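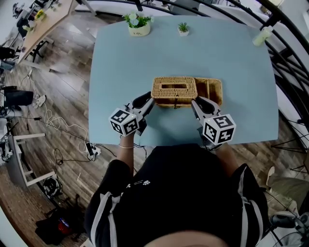

A wicker tissue box and organiser on a light blue table.

Regional news site Piltden took its home page apart in August. The old page carried 200 links. The new one carries 30, in a single column, with the time of the last edit printed beside each headline.

Sunita Tiwari, who edits the page, said the earlier layout had been built for search engines and then left alone. "Every section wanted a slot, and the slots were never taken back," she said. "We had 14 modules. Two of them pulled from the same feed."

Her team logged clicks by position before making any cuts. Most readers went no further than the fourth screen on a phone. Links under that point were moved to section pages, where traffic to them rose slightly. Court reports did better than expected and were given a fixed place near the top.

The site runs on Plodus, a publishing system that ranks stories by age and early readership. Tiwari kept the ranking but took the first five positions out of its control. An editor sets those by hand, starting at 6 am.

Seema Bansal, who maintains the templates, said manual control caused the most trouble in testing. "If an editor pinned a story and the ranking also picked it, it ran twice," she said. "The check for duplicates was comparing headlines. Someone would fix a typo and the check would fail. Now it compares the story number."

Bansal also removed the automatic refresh, which reloaded the page every 30 seconds. Readers had complained of losing their place. Page views fell once it was gone, and Tiwari said the advertising side had been warned of that in writing. "Those views were the page reloading in an open tab," she said. "I didn't want them in the report."

Comments remain on the older Allisitz software and open on a separate page. Wiegand, the sister title, will move to the same template after its archive has been re-indexed. Bansal said some of its older stories have no section tag and will need to be sorted by hand.

Corrections now appear at the top of a story, with the time they were made.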